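Search this site Go All news Events Members

What I did with my open day afternoon

Last updated Jun 7, 2021

So I finally got over to Millthorpe for the Netis open day, after missing the last two (one for a dentist appointment, one for plain forgetfulness), and I've been boring everybody at home about it ever since. The newsletter asked for a few paragraphs. You're getting more than a few.

If you haven't been, the Netis building is the long low one behind the old feed store, past the roundabout. Don't follow the signs for the business park or you'll end up at the tile warehouse like I did. Parking was fine. There was a table inside the door with name stickers and a bowl of mints, and they split us into two groups right away, because the workshop floor only holds 30 visitors at a time. My group got the robots first and the coffee second, and I felt a little smug about that.

The first stop was the big one, a Wimach arm bolted to the floor inside a yellow cage. It stacks boxes. I expected to be bored by it and I stood there for ages! It picks up a box, swings around, sets it down, and goes back for the next, and there's a little dip it does right before it lets go that looks almost polite. The operator told us it runs at a slower speed on open days so people can follow it. A kid near me asked if it could stack people, and the operator said it couldn't lift the kid's dad, which got a laugh, including from the dad.

They let us press the stop button too, one at a time. It's a great fat red thing and it takes more of a shove than I thought. I was a bit timid on my first try and nothing happened, so I got a second turn and gave it a proper whack.

Then we went through to the back half of the floor, and I could have stayed there until they locked up. This is where they work on the smaller arms, the ones that are meant to do ordinary chores with ordinary stuff. The project is called Faulkner (I asked why and got three different answers from three different people, so I'm none the wiser). The idea is that a person guides the arm through a job over and over, and the computer keeps all those tries and learns from them. They told us one of the jobs had taken 174 tries before they were happy with it, and that they usually aim for 200. I have never done anything 200 times on purpose in my life.

You steer it with a pair of handles, sort of like holding two bicycle grips in midair. Anyone who wanted a go could have one, and I was fourth in line. My job was to pick up a sponge and drop it in a bowl. It sounds like nothing! But you have to think about how high you are and how far forward you are and which way your wrist is turned, all at once, and the arm is just a hair behind you the whole time, so you keep correcting and then correcting the correction. I got the sponge by one corner, lost it, got it again, and then let go a good couple of inches short of the bowl. A girl who looked about nine went after me and did it first time. Her mother was very nice about it.

The part I hadn't thought about at all is what the arm gets to see. I'd pictured one big camera up on the ceiling looking down at everything. There may well be one of those, but there's also a tiny camera down at the wrist, right by the gripper, so it rides along wherever the hand goes. The picture it sends back wasn't what I was expecting. I suppose I had the movies in my head, with everything sharp and green crosshairs and writing down the side. You get none of that. What you get is mostly soft gray, with a dusty reddish streak down the left, something tall and pale next to it, and a big light boxy shape over on the right. I couldn't tell you what any of them were. I had a good long squint, and the man beside me said the pale thing was a bottle and his wife said it was a lamp, and they were still at it when we moved along.
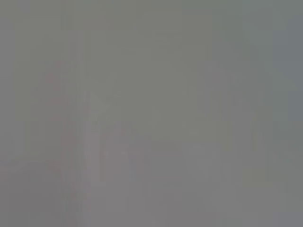
Questions, coffee and getting home

We had a sit-down afterward in the upstairs room, with coffee and those square shortbread cookies. Somebody asked whether these things will be taking jobs in Millthorpe. The answer was longer than I can fit in, but the short version was that the box stacker has been there for years, and the people who used to stack now mostly look after the machines and the orders. I'd have liked to hear that from one of the stackers, and I said so, and they said they'd see about it for next time.

My own question was whether the small arm could fold a fitted sheet. Not yet. They said cloth is one of the hardest things to teach it, since it never lands the same way twice, and I felt very understood.

A few bits and pieces if you're thinking of going to the next one:

Wear closed shoes. They turned one poor woman back at the yellow line for her sandals, though they did find her a pair of overshoes in the end.

The stairs to the upstairs room are steep, but there's an elevator around the corner by the restrooms. It isn't well marked, so ask at the sticker table.

The number 17 bus stops right outside and I wish I'd taken it.

Kids are welcome on the tour and get their own turn on the handles. Mine are grown, so I went on my own behalf.

They haven't set a date for the next open day, but there's a sign-up sheet at the library desk and another at the Netis front door. Put your name down for the first group if you can, and get in line for the handles early. I'm going again, and this time that sponge is going in the bowl.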